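The woman who runs the rabbit and guinea pig rescue in Plustville has one rule for callers: she talks first. "If they talk first, I end up liking them," she says, "and then I hand over a guinea pig."

She took in 314 animals last year, most of them bought in May.
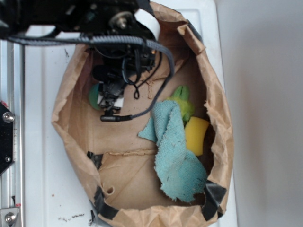 Her adoption interview runs 30 minutes and has made grown men sulk. She asks who cleans the cage on vacation and what the landlord thinks. Everyone goes home with reading, plus her pet theory on toys, that a brown paper bag with the top rolled back beats anything in the store. "Eight dollars for a willow ball," she says. "They sit on it."
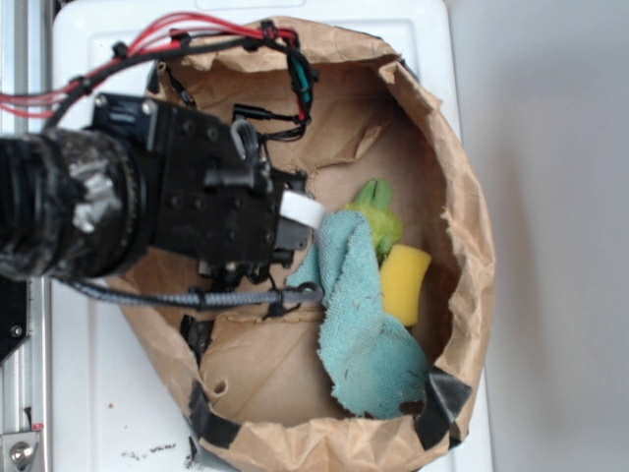
**SMALL PETS**

Does she ever say no? "Weekly. A couple drove in from Skorlow with the name picked out. They also had a terrier." The couple has since written to her, at length.

Hay is her other subject. She buys it from a farm near Povard and will describe the second cutting until you find your coat.

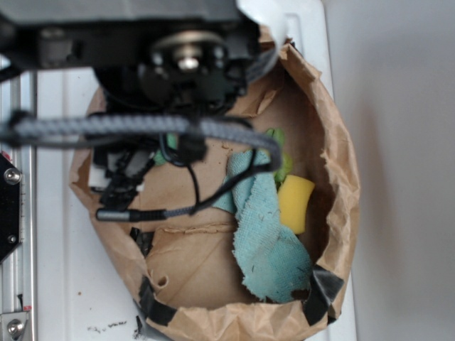

Page 23

Her own rabbit, a biter, was returned by three families before she gave up advertising him. "He interviewed me," she says. "I did badly."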